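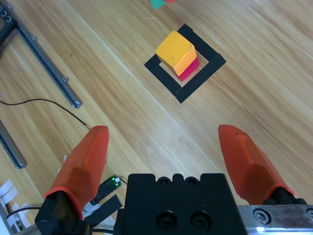 You can lose a whole morning to one loose screw, Jomar Bautista told me before I'd even gotten my coat off, and then he went looking for his hex keys.

I'd come out to Grotholm to talk about how he looks after the arm they call Dabbas. It has two orange fingers, a boxy black gripper body and a job stacking colored blocks inside a square of black tape. Jomar has been keeping it going for 3 years now, and he talks about it the way my uncle talks about his lawn mower (fondly, with some swearing).

So where do you start in the morning? "Fingers," he said. "Always fingers. I put my thumb on each one and push sideways. If it gives, I go down to the mount and snug it up, and I don't go any further until that's done." He showed me the push. It's gentler than I expected, more like testing an avocado.

After that he closes the gripper on nothing, opens it all the way and listens. I couldn't hear a thing, but Jomar swears there's a dry sort of tick when the rail wants a wipe. He uses a lint-free cloth and a tiny bit of grease, and he got pretty worked up about people who use more. "It collects crumbs! You get this gray paste in there, and then the two sides don't travel the same, and your blocks come down crooked."

I asked about the cables, which I would have tied down to within an inch of their lives. He used to do that too. Then one August the arm reached for the far side of the table and yanked a plug halfway out of its board, and he spent two days blaming the software. Now he leaves a good loop of slack and runs the arm slowly out to every corner before he lets anyone near the start button.

The green light on the little board by the gripper gets a glance and that's it. "Green tells me it has power. It doesn't tell me it's happy," he said. For happy, he has a test: 10 stacks in a row, yellow on red, no touching. If one falls he starts over from zero. His best run is 284 stacks, and he has the number written on the inside of a cupboard door, next to the date, 29 August 2020.

What about the tape, does it have to be perfect? He laughed at me. A small gap at a corner doesn't bother him, and he only pulls up a strip when it starts to curl. The camera at the wrist is another story. If that gets bumped he redoes the whole calibration, all 29 positions, and he won't answer his phone until it's finished.

Next on his list is a spare set of fingers from Stikville. He was still on hold with them when I left, waving at me with a hex key.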